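Jenanis suspends paper-handling trials after grip release fault

Jenanis has stopped all powered trials of its Toft paper-handling gripper after a fault in which the jaws stayed shut when the operator had let go of the trigger. No one was hurt. The company is publishing what it knows so far so that customers and partner sites can check their own equipment.

The fault was found during work at the Bavport office on crumpled paper, one of the harder jobs the Toft system is meant to learn. Sheets and printed forms are crushed into balls, opened out and flattened again, and the system has to cope with whatever shape it meets.
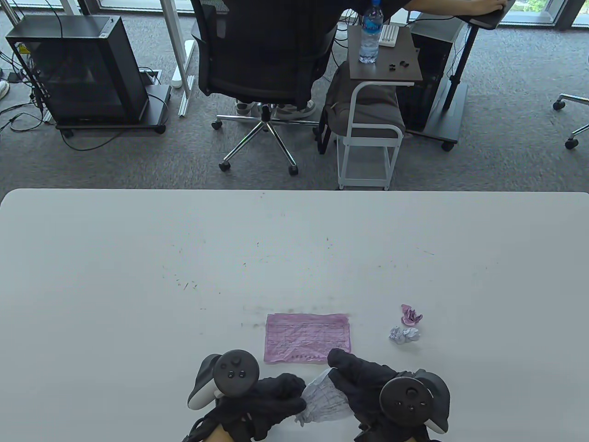

A review of the session logs found 31 late releases in 1,061 recorded grips. In most cases the jaws opened by themselves after a short delay. In 2 cases they did not open until power was removed. Each time the control software showed the jaws as open, so the operator had no warning on screen.

Jenanis regards this as a safety matter. The grip force is low, but a person who trusts the screen could reach in to free a sheet while the jaws are still under load. The stop button worked correctly in all tests and is not affected.

Early checks point to the release signal being dropped when the wireless link is busy. The company has not ruled out a mechanical cause, and the jaw linkages from the two worst cases have been sent to its workshop in Illesitz for inspection. Camera recordings from the gripper are also being checked against the logs, including close views where a pale surface fills most of the picture and the position of the jaws cannot be judged. 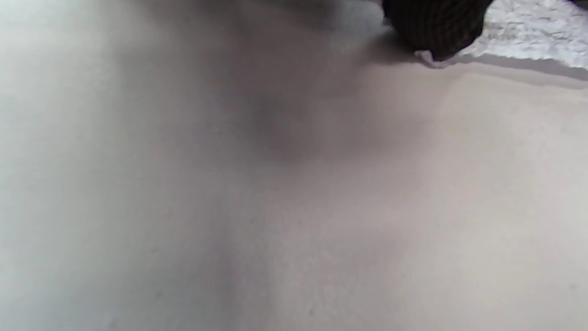
BAVPORT, 2019-09-03

Sites using Toft grippers should take the following steps now.

Switch off power at the base unit before touching any paper held in the jaws. Do not rely on the jaw status shown on screen. Keep session logs for the last 30 days and do not clear them when updating the software.

Units used only for recording, with the jaw motor disconnected, may stay in service.

A software change that holds the status at "closed" until the jaw sensor confirms release is being tested. Jenanis expects to report on the Illesitz inspection in November. Powered trials will remain suspended until then.

Questions from partner sites should go to the Jenanis service desk, quoting the serial number on the base unit.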